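Progress report on the equipment plan, Tumbridge workshop
August 19, 2020

We thank the Tindall Fund for its support since January. In this report we explain what we bought, what we still want to buy, and one change for which we ask your permission.

The two arms now share one wooden bench with the hand tools and the small parts. We planned a second bench in the first budget, but we would like to keep that money for grippers.

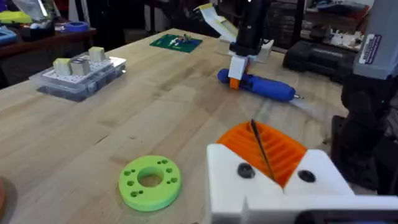
Avau Project – Handling and Tools Group

Our main cost this period was gripper parts. The white bodies are printed, so they are cheap to replace. The soft orange fingers cost more of our time. We ordered four spare pairs from Rurorano at a total price of $399, and three pairs have arrived. The last pair is late, and the supplier has not given us a new date.

We are also choosing the set of tools for the handling work. We prefer ordinary tools which any workshop already owns, with different shapes and grips. This keeps the tool budget small.
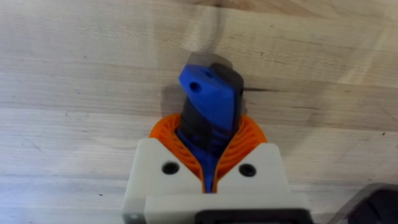 Soft fingers holding a blue and dark grey hand tool over the bench.

For the next period we ask to move $3003 from the line "Furniture" to the line "Grippers and spare parts". The total of the budget stays the same. With this amount we can buy a second set of finger moulds and new cables for both arms. We would be grateful for your answer before we place the order, as the price we were offered is valid for a limited time.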